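A day of doors at Lodham: my visit to the Trasance open day
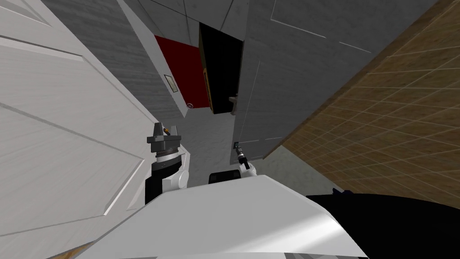 I nearly didn't go. It's a long drive to Lodham, the car park sends you round the back of a tile showroom, and I'd convinced myself that an open day at a company that teaches robots would be one shiny machine waving behind a rope while somebody handed out pens. Well, there were pens. But I came away having spent most of an afternoon on the subject of opening doors, and I've been boring everyone at home with it ever since!

Trasance has the upper floor of an old seed warehouse, and they let us in by small groups (I was in the two o'clock one, straight after a sandwich eaten in the car). The first half hour is coffee and a talk. The talk was good, if a bit fast. The gist is that they don't write out instructions for the robot step by step. They collect examples of a job being done, lots and lots of them, and a learning system is trained on the pile until it can have a go by itself. Each example is called a demonstration, or a demo if you work there and have to say it all day.

What I hadn't expected was how much of it goes on in a simulator. I'd pictured a room full of metal arms clanking away. There is a real robot, in a bay at the far end, but the bit I enjoyed most was a row of desks where people drive a computer-drawn one through computer-drawn corridors. They call the software Todik. Somebody puts on a headset, takes a controller in each hand, and the robot's two arms follow along while everything it sees and every movement gets saved.

The view takes some getting used to. You're looking down past the robot's own body, that big smooth white shell, with a gripper poking up on either side, and the whole corridor leans over at an angle because the head is tipped. My first thought was that the thing had fallen down the stairs. The person running our desk said visitors nearly all tilt their own heads to match, and sure enough I looked along the row and there we were, four grown adults with our ears on our shoulders.

The passage they had loaded up had a white panelled door looming in on the left, a dark red one set in a grey wall further along, a tall black panel with a thin gold-coloured edge and a big grey door with a lever handle. Brown tiles down the right side, much like the ones in the showroom downstairs. I asked whether any real building has that many colours of door in one short stretch, and was told that the mixture is rather the idea. If every door in the pile were white, the system might learn that doors are white things and then be stumped by a green one. So the layouts get shuffled, the colours change, the handles change, the light changes, and the driver just has to cope with whatever comes up next.

Then we had a turn. I've opened a fair few doors in my life and I was dreadful at it. You don't feel anything through the controllers, so you can't tell when you've got hold of a handle except by looking, and your own gripper is usually in the way of the very thing you want to look at. I pushed a lever down beautifully, was very pleased with myself, and then walked the robot's base straight into the door as it came towards me. The man after me got through first time and was unbearable about it over the biscuits.

My attempt was stopped and thrown out, which I took on the chin. They do keep some of the messy ones, though, and this turned into the best conversation of the day. If the driver misses the handle, backs off, and has another go and gets it, that recording is often worth having. It has the recovery in it. A set made up of perfect runs leaves the robot with no clue what to do once it's slightly off course, and a robot is slightly off course a great deal of the time. So there's a tick box for a run with a fumble in it that came good, another for a clean one, and a bin for efforts like mine.

The door set stood at 3940 kept demos when we visited. That was written on a whiteboard by the kettle and someone updates it at the end of each shift. I asked if that was a lot. The answer I got was "for doors, getting there", with a bit of a sigh. Drivers do a stint of no more than 5 runs before they swap over or take the headset off for a breather, which sounded soft to me until I'd done one and had to sit down. The corridor leans one way, your stomach goes the other.

After that we were walked along to the checking desks. Much quieter, and I suspect this is where the real slog is. Every recording is watched back by a second person, who marks where the reach starts, where the hand meets the handle, where the door begins to move and so on. They had two copies of the same run side by side, marked up by different people, and the pair had disagreed about when the reach began. I could see both points of view! There's a written guide for settling this sort of thing and it's currently on version 6, with a coffee ring on the cover.

The real robot we only saw briefly. It was up against a practice door on a wheeled stand from a firm called Rissanen, and it had three tries while we were there. The first was lovely. On the second it closed its fingers on thin air a little to the side of the handle, paused, and pressed down very firmly on nothing. The third went through but so slowly that the group behind us caught up. I asked how they square the tidy simulated corridor with a real door that sticks in damp weather, and got a frank reply: they can't fully, which is why some demos are recorded on the real machine too and mixed in. How much of each to mix is something they're still arguing over.

A few practical bits if you fancy the next one, which should be in May. Book the early slot, as the headset queue gets silly later on. Wear flat shoes, the stairs are steep and open. Leave a gap after lunch before you have a go at driving, please learn from me on this. Children can try it if they're tall enough for the headset to fit properly, and the two in our group were far better than the rest of us.

The coffee's decent, the flapjack is better, and the toilets are on the ground floor through a heavy fire door with a lever handle. I pushed it. It was a pull.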